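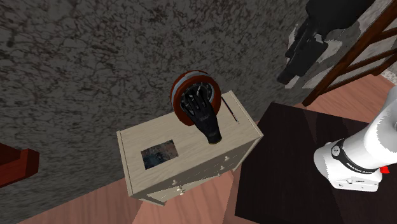 Scene randomization: what do we have to write down before a run counts?

Posted by plankfloor, 18th October

Ok so we are about to freeze the rules for the sim set and I want this settled before somebody starts the big batch. Target is 3000 episodes, tabletop stuff on the dresser, same arm, clock and hand and stick on top. Textures and camera get randomized. Right now the rule page says "log the seed" and that's it. Not enough imo.

My proposal, short version:

- seed AND asset list version, both, every episode
- camera pose written out in full, don't make people rebuild it from the seed
- object poses at first step, after settling
- any episode with an object through a surface gets flagged, not deleted

Fight me.

gilik_user_7

Agree on one and three. Camera pose from seed is fine, that is what seeds are for. You're doubling the metadata for nothing.

plankfloor

It's not nothing. Gilik changed how it samples the camera in April and every old seed gave a different view. Same number, different picture. We lost roughly 400 episodes for comparison purposes. They still exist, we just can't say what the camera was doing.

gilik_user_7

That's a pinning problem. Pin the version.

plankfloor

We did pin it. Somebody unpinned it.

Olanrewaju Edet

Write the pose out. It's a handful of floats. I ran the Plaltbridge set and the thing that cost us the most time was stuff that was "recoverable in principle". If a reader needs your exact build to find out where the camera was, it isn't logged.

Also please put UNITS in the rule. We had meters in one field and centimeters in the next, same file, for months.

softjoint

+1 units. and joint order. and whether the gripper value is width or per finger!! I don't care which, just say

tallmarrow

Going to disagree with the flag-not-delete thing. Penetration episodes are junk. If you leave them in with a flag, people load the folder and never read the flag. Seen it at two places now. Delete, keep a line in the log that says you deleted and why.

plankfloor

Then you can't check the checker. If the threshold is wrong you've thrown away good data and there's no way back.

tallmarrow

Move them to a seperate folder then. Default load must be clean. That's my whole point.

plankfloor

ok I can live with a separate folder.

softjoint

what's the threshold

plankfloor

Not decided. Jin wants it per object, I want one number. The stick is thin enough that one number probably hurts it, so Jin may be right there.

Olanrewaju Edet

Per object, stored with the asset. Not in the script. Scripts get copied.

gilik_user_7

Question on textures. Wall is coming out very busy, that marble thing. Do we cap contrast? If the wall pattern is stronger than the objects then is that a fair test or are we just being mean to the model.

tallmarrow

Be mean. Real walls aren't all plain.

gilik_user_7

Real walls aren't that either lol

softjoint

I'd leave it random but log the texture id. then whoever wants the quiet walls can filter. same with the floor, same with lights. light direction is missing from the draft btw, and you get a big arm shadow on the wall in some views. That matters more than texture for some of these policies I think? no proof

plankfloor

Adding light direction and intensity. Good catch, totally forgot.

Here's where the draft page is now, pasting the lot so nobody has to ask for access.

DRAFT, Lirkaveo sim logging rules

1. Every episode carries: seed, sim version, asset list version.
2. Camera pose in full, meters and quaternion, order stated in the header.
3. Light direction and intensity. Texture ids for wall, floor, furniture.
4. Object poses after settling, before the arm moves. Say how long settling was.
5. Gripper state at start. Open or closed, plus the value, plus what the value means.
6. Penetration check per object, threshold stored with the asset. Fails go to the /held folder. Default loader skips /held.
7. No hand edits to an episode after it is written. Wrong label means new version of the file.
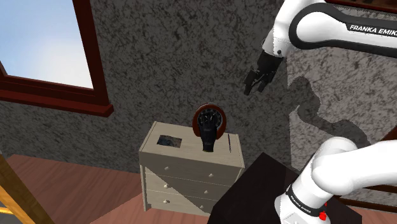

Page last edited 18 hours ago by plankfloor

tallmarrow

Rule 5, does every run start open? I'd like that as a hard rule, gripper open and clear of the furniture at step zero. Otherwise you get starts where the fingers are half in the clock and the check fires for a reason that's got nothing to do with the objects.

plankfloor

Open yes. "Clear" by how much?

tallmarrow

Pick something. Just not touching is too weak, it'll touch on the first step.

Olanrewaju Edet

Measure from fingertip to the nearest object, not to the dresser top. The hand and the clock both stand up. If you measure to the top surface you'll think you have lots of room.

softjoint

yes this. did exactly that wrong on my own stuff

gilik_user_7

Still think rule 2 is overkill but fine, outvoted. Can we at least make the views a fixed list? Fully random camera means in some views the gripper is hardly readable against the wall and the base fills the corner. A fixed list you can review by eye once.

plankfloor

A fixed list kills half the reason for doing it in sim.

gilik_user_7

Fixed list plus small jitter. Review the list, trust the jitter.

Olanrewaju Edet

That is what we ended up with. Jitter range goes in the header. I would not go fully random unless you have a visibility test, and then the visibility test needs its own rule, its own threshold and somebody to argue about it with.

plankfloor

Ugh. ok. List plus jitter for this batch, random goes in a second batch with a different name so the two never get mixed up.

Rule 7, anyone object? Silence so far

tallmarrow

Rule 7 is the only one I'd get a tattoo of.

softjoint

what about task text. if there's a typo in the instruction string do we really bump the version for 3000 files

plankfloor

Yes.

softjoint

ok but then proofread it BEFORE. put that in. rule 0

plankfloor

Fair. Added as 8, not renumbering. Small test batch goes first, I'll post the /held rate here once it's through, thresholds stay open til then. Jin is doing the per object numbers.

gilik_user_7

Can you post the header from one episode too, the real thing, not the template

plankfloor

Will do, same post.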